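Maintenance Notes on the Simulated Kitchen Cell at Midilville

Posted 30 July 2024

Several readers have asked how the two-armed robot in the Midilville simulation is looked after from one release to the next. The question is reasonable. A simulated machine does not wear out, and many people assume that it requires no maintenance. It does require maintenance, and the work follows a fixed procedure which I have been responsible for keeping up to date.

The cell consists of the robot, a furnished kitchen and the cameras through which the arms are operated. A previous version of the robot model was supplied to us under the name Dimitriou. The present one, Skundham, uses the same joint limits but a different description of the gripper fingers, and most of the changes in this release follow from that.

Work begins with the base. The body is placed on the floor at a recorded starting point, and both arms are brought to the ready position with the grippers open. The operator then confirms from the body view that neither arm intersects the cabinet fronts or the countertop. Arms that overlap a cabinet in the view are not necessarily touching it, so the contact list must be read as well. Any entry in that list at rest is treated as a fault.

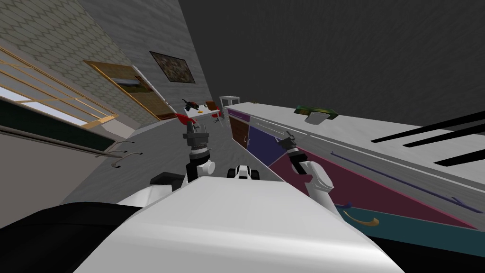

Milovan Gashi wrote to object that a contact list at rest proves very little, and that he would want the arms moved through their full reach before signing anything. The objection is fair and the procedure has been amended. Each joint is now driven slowly to both limits, first on the left arm and then on the right, and the list is saved at the end of each pass. A complete run records 1,012 poses and can be left unattended.

The second part concerns the wrist cameras. When the finger model was replaced, the camera mounts kept their old offsets, and the fingertips sat too low in the wrist view to be of use to the operator. Zlatko Jurić corrected the mounts in the robot file. The correction was then checked against a plain part of the room, with the arm raised and turned away from the counter, where the outline of each finger is easily read. Both tips should reach well into the view when the gripper is fully open. The operator closes the gripper, opens it, and repeats the cycle 300 times while the finger positions are logged. A finger that does not return to its logged opening is referred back to the model file. It is not to be adjusted by changing the controller gains, a practice that caused considerable trouble at Bilau.
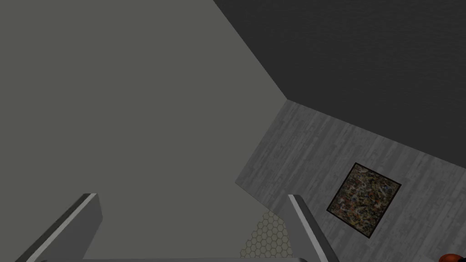
Wrist view with the gripper open, walls behind.

The remaining items are brief. Drawer and door hinges are reset to closed before every session. The physics step is compared with the value in the release sheet. Saved states from the Dimitriou model must not be loaded into the present cell, as the finger joints are listed in a different order and the grippers will receive one another's commands. Amparo Muñoz has added a check which refuses such files at start-up, although it does not yet cover states saved without a version line.

Two matters are still open. The left wrist shows a small vibration when it is held near its upper limit for more than 3 seconds, and its cause has not been established. The joint damping was raised as a trial, which reduced the vibration but made the wrist slow to follow commands, and the original value has been restored. The log format is also due to change in August, after which the older comparison script will no longer read new runs. Soon-im Cheon is preparing the replacement, and I will post the revised instructions when it has been tested on both arms.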